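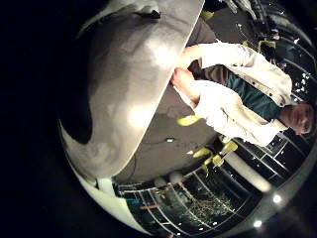
Why would anyone spend the first part of a working day fussing over a gripper that passed its self-test, one reader wrote to me after my last piece on our cell. Let the software tell you when something is wrong, the same reader went on, and go get coffee.

I love this question, and I've been chewing on it ever since. I like coffee too. But I think the hand check is the best habit we have on the Skekus cell in Leitner Hall, and I'd like to see more labs pick it up.

Some background for new readers. Skekus is what we call our arm and its two-finger gripper, with a wide-angle camera at the wrist that sees the fingers from very close up. The fingers are big rounded shells with black pads on them, and the pads are where all the interesting trouble lives! The self-test opens the gripper, closes it, reads the motor current and reports a pass. It's a good test. I wrote part of it. It knows the fingers moved and how hard the motor had to work to move them, and it has no opinion at all about a pad corner that has started to lift.

A thumb finds that corner in two seconds. You run it along the edge of the pad, slowly, and you feel a tiny step where there used to be a smooth line. Then you go along the rim of the shell, and then you put a little sideways pressure on the finger and feel for play at the base. The arm is stopped and locked out while you do this, and please don't skip that part because you're in a hurry. Our whole check has 9 steps and most of them are done with bare fingers. Gloves hide the step in the pad edge, and I gave up on them after one week.

People tell me this doesn't scale. Maybe so. A floor with 40 cells can't have one person stroking grippers all morning. But most of the people I hear from have one cell, or two, in a room they share with three other projects, and for them the check is cheap and the surprises are expensive. Last June we lost a pad partway through a long run of 1000 grasps. It let go at number 179, and the log looked perfect for a long while after that. The bare shell kept closing on things, and it even held on to a few of them. We threw out the rest of the run. 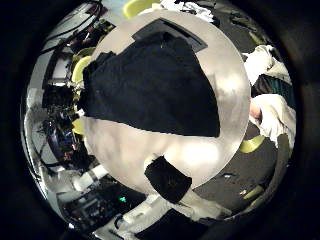
What I took from that week is that the pads need two kinds of looking after. One is the replacement schedule, which Jultska (they make our pads, up in Zulmont) will happily print on a card for you. Follow it. The other is getting to know the set you have on right now. Ours wear faster on the lower edge, probably from the way we approach flat parts, and you'd only learn that by going over them again and again. I keep notes in pencil: which edge, which finger, a bit rough, still fine, check again. It's a lovely little diary by now.

The wrist camera deserves the same love. It is tempting to leave it alone if the picture looks okay on the monitor, and with a lens that wide almost any picture looks okay. So we save one view from the same arm pose every morning and flip between it and yesterday's. If the finger has shifted against the border, something is loose, and you want to find the screw before you touch the calibration. I once did it the other way around and calibrated a crooked camera beautifully.

Then there are the cables - my least favorite part, I admit. Take the wrist joint through its full turn at the slowest speed with someone at the stop button, and watch the slack the whole way. If it tugs anywhere, redo the loop.

So, to my coffee-drinking reader: keep the self-test, and run it first. Bring the cup if you like, and leave it on a shelf well away from the arm. Then lock the thing out and put your hand on the finger. Try it for two weeks and write to me with what you found, especially if your pads wear on the top edge, as I'd dearly like to compare notes.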